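Speaker notes - acoustic treatment for small rooms and village halls
Grundcombe session, Sunday. Keep to time, questions at the end of each part.

**Slide 1 - opening**

- Introduce myself. Say which parts are measurement and which are opinion.
- Subject: reverberation in rooms with hard, flat, parallel surfaces, and what to do on a small budget.
- Ask who has a hall with a hard floor. Wait for hands.

**Slides 2 to 4 - plain walls** 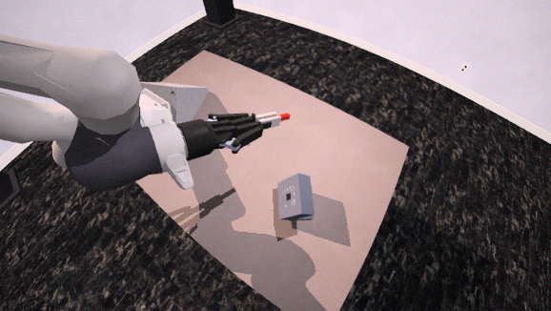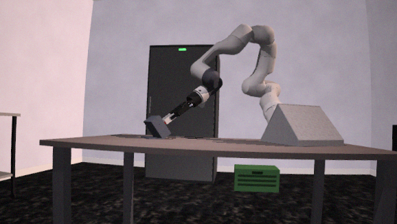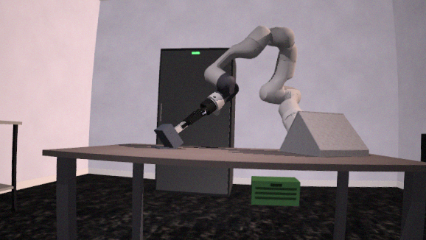
Tincuța Bogdan wrote back on the draft that the talk goes to panels too quickly, and that most halls she has measured needed curtains and a closed kitchen hatch before anything was fixed to a wall. She also asked for the test method to come before the costs. Both points taken. The order below is hers.

**Slide 5 - what reverberation time means**

- Time for the sound level to fall by 60 dB after the source stops.
- In practice we rarely get 60 dB above the background noise. Measure a smaller drop and extrapolate. Say so plainly - people ask.
- It varies with frequency. A single figure hides a lot, mostly at the low end.
- Speech wants it short. A choir wants it longer. A hall used for both is a compromise and should be described as one.

**Slide 6 - measuring**

- Balloon burst or starting clapper, recorder on a stand, 5 positions.
- Keep away from corners and at least a metre from any wall.
- Heating fan off. Fridge off if the kitchen is open to the hall. Remember to switch it back on.
- Note the number of people present. Bodies absorb sound.
- Play the Munteanu recording here, before and after. Let each run to silence, no talking over it.

**Slide 7 - what absorbs and what does not**

- Thin carpet: useful at high frequencies, very little at low.
- Heavy curtain, gathered and hung clear of the wall: better than the same cloth pulled flat.
- Egg boxes: no. Move on quickly.
- Mineral wool panel with an air gap behind: the gap extends the absorption downwards.
- Paint does nothing useful. A painted fabric panel may be worse than before if the paint seals the face.

**Slide 8 - Sukau hall**

- Complaint: speech unclear beyond the middle rows.
- Treatment: rear wall and part of the ceiling, 58 panels, 2 sizes.
- Cost of materials 2,500, labour given free. Do not quote this as a full price.
- Flutter echo between the side walls remained. It was cured later by moving the bookcases - mention the Fladora drawings, copies on the side table.

**Slide 9 - fire rating**

- Ask the supplier for the certificate for the finished panel, fabric included.
- Keep a copy with the hall's papers.

Questions. If asked about soundproofing, explain that it is a separate subject - absorption inside a room does little for the neighbours.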